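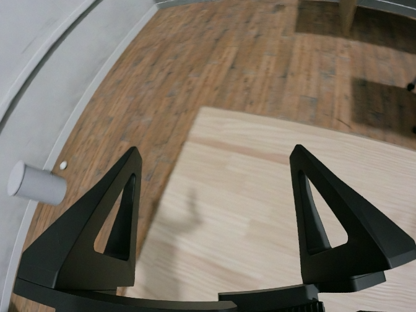 # Zatari wrist-view gripper comparison (simulated)

Version notes and data card. Maintained by Efa Prothero and Osian Sayce. Last revised 17th September.

We use cookies to remember your settings and to measure traffic. By continuing to browse you accept our cookie policy. Accept all | Manage preferences

## Summary

Zatari is a set of rendered wrist-camera recordings made to compare two gripper models on the same arm, with the same controller and the same room. The grippers are referred to by their internal names, Disildale and Yorath. Both are two-fingered. They differ in finger length, closing speed and how much of the camera view the fingers take up when open.

All data is simulated. No real-robot recordings are included, and none of the numbers below should be read as hardware results.

## Contents

- 9 tasks, each recorded with both grippers
- RGB from the wrist camera
- joint positions, commanded gripper width, measured gripper width
- contact flags per finger
- 13 randomized lighting setups, shared across tasks

Task definitions are in `tasks/`, one file per task. Episode folders are named by gripper, task and seed, in that order. The opening segment of every episode is recorded with the gripper fully open and empty. Keep this segment if you train on full episodes; drop it with `--skip-open` if you only want contact phases.

## Scene

The room is an office-type interior: plank floor, pale gray walls, a light wooden tabletop as the work surface. The room mesh is fixed. Background furniture and small props stay in place between episodes, and the wrist camera sees them whenever the arm tilts away from the table. Task objects are spawned on the tabletop after the open segment ends.

Shadows are soft and computed per frame. The arm and gripper cast shadows on the table, and these move with the wrist. A detector trained on the early release picked up the gripper shadow as an object in 2 of the tasks; see Known issues.

## Camera

The camera is rigidly attached to the wrist and looks out past the fingers, so the fingers enter from the bottom of the image. With the gripper open, a large share of the lower half is finger and linkage. The fingers have triangular cutouts, and background pixels are visible through them. Segmentation masks treat the cutouts as background. If your own masks fill them in, overlap scores against ours will be low for reasons unrelated to your model.

Intrinsics are identical for the two grippers. Extrinsics are not – the Yorath mount sits farther back. Use the calibration file in each gripper folder and do not mix them.

## Controller

Both grippers were driven by Gamix, our position controller, with the same gains. Lurdes Baptista tuned the gains on Disildale first and then carried them over unchanged. This favors Disildale on closing time. A separate tuning for Yorath is planned but is not part of this release.

Gripper commands are given as target width in meters. Older scripts sent a normalized value from 0 to 1, and the loader will reject those logs with a unit error.

## Known issues

- Finger pads clip into thin objects at high closing speed. The contact flag is still correct; the rendered image is not.
- Measured width lags commanded width by one step in Yorath episodes. Shift before computing tracking error.
- The moving gripper shadow can trigger false detections on the bare tabletop. Ghazala Mohmand added a shadow-free render pass in July for comparison, stored under `noshadow/`.
- Linkage teeth can shimmer when the gripper moves slowly. This comes from antialiasing and is left as is.

## Loading

Install the requirements, then run:

`python load.py --gripper disildale --task 9`

Pass `--gripper both` to get paired episodes with matching seeds. Pairing works only if both folders are fully unpacked.

## Contact

Send render and mesh problems to Osian Sayce. Controller logs go to Lurdes Baptista. Requests for additional finger shapes should be sent to Alun Gethin with an STL file and the intended opening width.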